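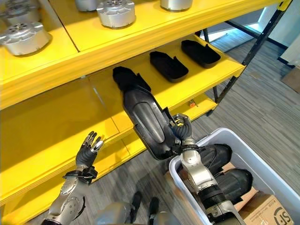 Reading time: 2 min

How should parts of very different shape be stored on one shelving unit? Heavy round parts should have a level of their own, and long curved parts should be kept on another level, all turned the same way.

3.2 Shelf assignment in the assembly store

The storage study was carried out in the Hinbridge assembly store, where parts are held on open shelving between delivery and fitting. The store record for July lists 426 individual parts under 17 part names. Before the study, shelves were filled in order of arrival, and parts belonging to one assembly were often spread over several units.

Figure 1 shows one of the yellow units in use. Silver cylindrical actuators rest directly on the top shelf, and two black foam trays lie parallel on the shelf below. A curved black-and-gray plastic cover is held up with its tip toward the middle shelf.

Figure 1. Shelving unit with actuators on the top shelf and foam trays on the middle shelf.

The assignment rule follows the Grirow scheme, with two changes. First, a shelf is assigned to a shape group and keeps that group even when it is partly empty. The original scheme allows free space to be filled with any part that fits – a practice that made later retrieval slow in our store. Second, long parts are laid at a common angle, so that a missing part leaves a gap that can be noticed from the aisle.

Covers raised a separate question. They are light and take up more room than their weight suggests, and their curved surfaces mark easily when stacked. Stacking was therefore ruled out for the whole of the study. Small loose items were not given a shape group and are treated in Section 3.4.

Each retrieval was entered on a paper sheet with the part name, the shelf level and the time of day. A total of 1743 retrievals were entered. Of these, 40 were left out of the analysis because the shelf level was missing or could not be read. Retrievals made during deliveries were kept, as deliveries are a normal part of the working day and the store does not close for them.

The shelf labels were taken from the Movden parts list without change. Several names in that list differ only in their last character, and staff asked for larger print during the first week. The larger labels were in place before the second week began and remained in use until the end of the study.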